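### 4.2 Floor sweeping, tiled rooms

1. Start at the wall farthest from the door and sweep toward the pan.
2. Set the pan flat on the tile. Do not tilt the handle past 40 degrees.
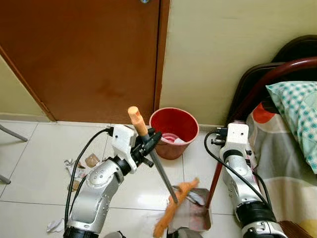
Bristle pressure decides how much grit stays behind. Push lightly - splayed tips are normal on tile. Hold the bristles against the front lip of the pan, as with the orange broom and gray metal pan, then draw them over the edge.

3. Empty the pan into the bin.

**Caution:** Do not sweep broken glass with the Kernari soft head.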